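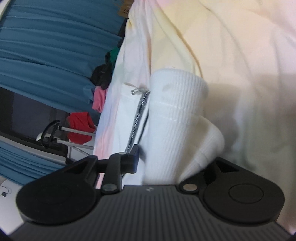

White socks going gray at the cuff, and pillow covers picking up pink

I do one big load of whites every couple of weeks and lately things come out looking tired. My ribbed socks get a grayish smudge on the cuff that won't budge, and a white zippered cushion cover has gone faintly pink along one edge. My cream blanket has yellow and pink patches on it too, but those are the soft pale sort and I like them, so I don't want to bleach anything that goes near it. I've tried hotter water and double the detergent. Is there a fix, or do I just buy new socks? I paid $4 a pair so I won't cry, but the cover came with a set from Nivance and I can't find another one.

posted by brerska_jo, 383 views

Cengiz Dursun
Go back to the normal amount of detergent first! Double the dose doesn't rinse out properly and the leftover soap grabs dirt, and cuffs are thick so they hold on to more of it than the rest of the sock. For the smudge I rub in a bit of plain dish soap with an old toothbrush, going along the ribs (across them you just rough up the knit), leave it half an hour, then wash inside out. Might take two goes.
The pink sounds like dye from something else in the load. Soak the cover by itself in cool water with oxygen bleach, the powder kind, overnight if you can - and don't put it in the dryer until the pink is gone, heat sets it. Close the zipper before it goes in the machine too. Mine was open once and it chewed up a T-shirt. If there's a thread hanging off the pull, snip it, don't yank it.
Keep the blanket out of all this and wash it alone on cool.

lint_trap_489
just buy new socks

Hyvönen
Agree with Cengiz on the soak, but check the label on the cover for the fabric first. Oxygen bleach is fine on cotton and most polyester, not on silk or wool. I had a pink edge on a pillowcase last November and it took three soaks before I stopped seeing it in daylight. My socks never got all the way back to white, but I only wear them with boots anyway.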